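Home News Reviews Gear Forum

16 September 2020
By Tincuța Voicu
1 min read

Wurnlow is back with another dashboard toy. It's a solar bobblehead shaped like a tow truck driver, and he shakes his head at you. Slowly. All day, as long as the sun is out.

The thing is called the Gallegos, sticks down with a pad on the bottom, and goes on sale later this month. Two sizes, 40 or 71 millimeters tall. Get the small one, the big one blocks more windshield than you'd want and a few states are picky about that.

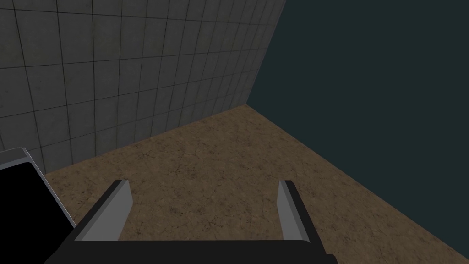
Colors are orange, navy and a sort of mustard. There's also a chrome version limited to 129 pieces, sold only thru the Vurnava swap meet, and those will be on resale sites by dinner.

Same outfit did the Prerier hula cactus, which fell off my dash on the first hot day and rolled under the brake pedal. Wurnlow says the adhesive is new this time. We asked what changed and got a press kit with the word "stronger" in it. Ok then.

No word on a night mode. A spare pad comes in the box, extra ones are sold seperately. The instructions want the dash wiped with rubbing alcohol first and the truck left parked overnight.

Preorders are open now. More when ours shows up.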